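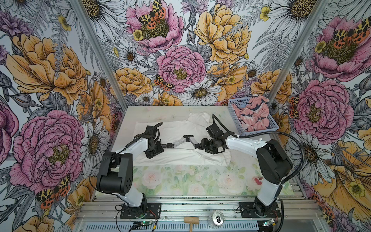

Both arms over a white garment in the wallpapered enclosure.

Trestance Folding Set

Recorded by the Molledance student robotics club as its entry in the Hundonard garment handling challenge. Version 2 replaces the January upload.

Contents

314 episodes, 2,977 files in total. Each episode has video from the fixed camera and the wrist cameras, joint positions for both arms, and a text label. Video is at 30 frames per second. The remaining files are calibration logs and per-episode notes.

Task

Flatten a garment, fold it, and move it to one side of the work surface. Garments are white or printed. They start out crumpled, and the starting pose is different every time. 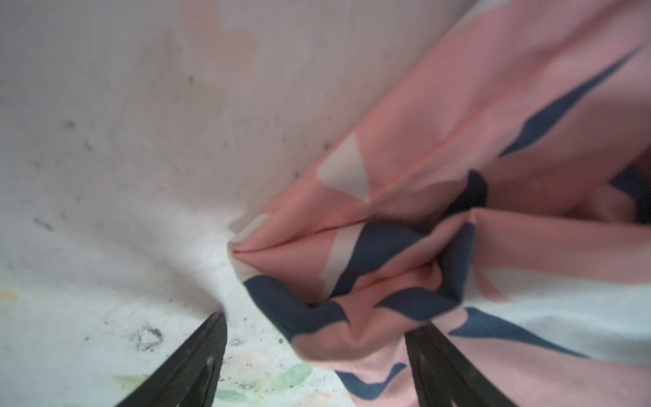 Printed fabric was harder for our corner detector than plain white. Dark strokes in a pattern get mistaken for shadows inside a fold, so check the corner labels on those episodes before training on them.

Layout

episodes/ one folder per run
calib/ camera and arm calibration
notes/ operator comments, plain text
splits/ train and test lists

Known problems

8 episodes have a dropped wrist stream. They are listed in splits/exclude.txt and are in neither split.
Gripper force was not logged.
Operators were students with different amounts of practice, and run length varies a lot.

Loading

Use the Oshima reader in tools/. Run it with --check first to verify the download.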